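Speaker notes: Buying the second arm
Ekham site planning day, Wednesday, afternoon session

Slide 1. Say who I am and thank Ayuba Gbeho for the floor drawings. Ask people to hold money questions until slide 5.

Slide 2. Where we are. We have budget approval for one mobile unit. The open question is whether it has one arm or two. Storkov and Gumbridge have both quoted. Storkov prices the second arm as an add-on, Gumbridge only sells the pair.

Slide 3. Simulation before purchase. Leave the slide up while talking.

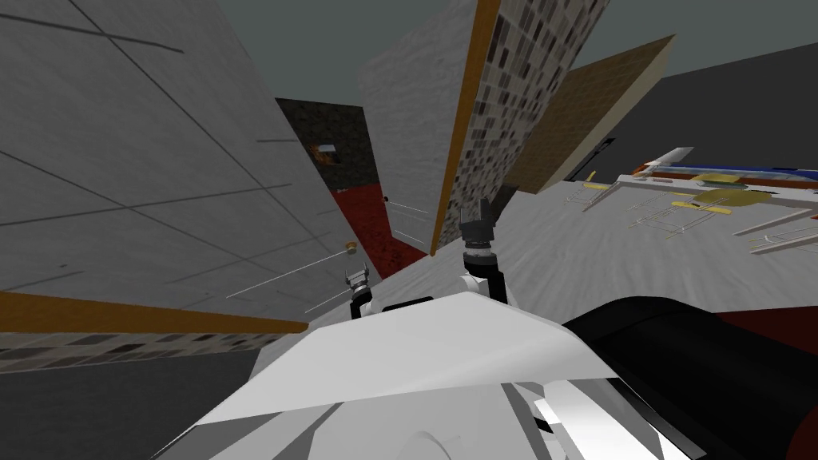

Slide 3: Simulated two-arm unit, both grippers in view, with the gap to the red-floored room ahead.

Point out the narrow gap between the walls, then the crowded white tabletop on the right. Doorways and table reach are the two items to settle before we sign. Ask each vendor for overall width with the arms tucked in, in writing.

Slide 4. Simulation hours. We budgeted 70 and have used 878 dollars of the license money so far. Remind them that the license is a separate line from hardware.

Slide 5. Costs people forget: spare gripper fingers, a second battery, floor repairs, staff training. Ayuba wants three days of training per shift. Put that in this year's request, not next year's.

Slide 6. Decision needed by April. If we miss it, the Gumbridge quote lapses and we start over with purchasing. Take questions. Send the quote comparison to anyone who signs the sheet.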